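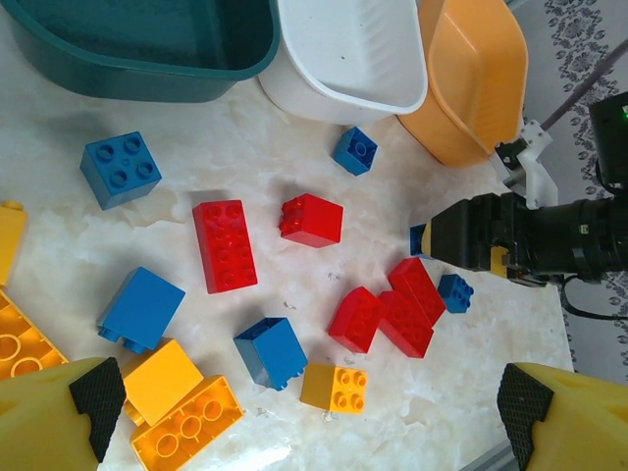

Which color goes in which bin?
Blue in the teal, yellow in the orange, red in the white. Raymonde chose it and it stands until further notice.

June, after lunch

The reasoning, for whoever reads this in the fall and wants to argue. We have three colors of brick and three bins, and none of the bins is the color of a brick. Mervin wanted to buy matching ones. Clifford priced them at Kowalchuk and they come in packs of 8, all one color, so we would own a great many bins and still be sorting into the wrong ones. Teal is close enough to blue and orange is close enough to yellow. Red got the white bin by being last in line. Dwight feels orange is closer to red. Dwight was at the dentist when we voted.

Labels: I taped names on the rims this morning and took them off again an hour later. People read the label, then looked at the brick, then looked at the label. Without labels they just throw the thing in and are right more often. No idea what to conclude from that. The tape left gum on the orange one, in the ribs, and I have been at it with a thumbnail and a drop of cooking oil. Mostly gone.

Washing. The whole lot went through the sink before we started, warm water and dish soap, old toothbrush for the studs. Do not use the dishwasher upstairs. Wayne did that with the Udell set and the top rack has not slid properly in or out from that day to this. After the sink, shake hard, studs down on a towel overnight. The hollow undersides hold more water than you would believe and they give it back when you pick them up, generally into a sleeve.

Laying out. Tip them gently from low down. From shoulder height they go everywhere, and the floor covering has such a busy pattern that you can stare straight at a lost brick for a good while. I found one with my heel. Spread them by hand afterward so that they aren't stacked, but don't line them up. Wayne lines them up. He says he doesn't. Some should land on their sides, and it's fine if one rolls up near the bins. Leave it there.

The marble pattern on the table was Clifford's idea and I was against it, on grounds of taste. It looks like the counter in a hotel bathroom. I now admit the bricks show up well on it, and so does every crumb, so no more toast at that end (Mervin).

Bins go along the back in a row, touching or nearly. Empty them before you start. This sounds obvious, but there was a half a granola bar in the white one for most of a morning.

Sizes: mixed. We sort by color only. Raymonde asked if we should do size as a second pass and there was a silence, and then somebody made coffee. Parking it.

Weighed the full teal bin on the kitchen scale to see if that would do for checking that none had gone missing. Got 265 grams, then 300 with the same bricks in it, then noticed the bin was leaning on the kettle. Scale is fine. Will try again away from the kettle.

To do:
get the last of the gum off
second toothbrush, the first one is finished
ask Dwight to let the orange thing go
look under the radiator for the red one Clifford kicked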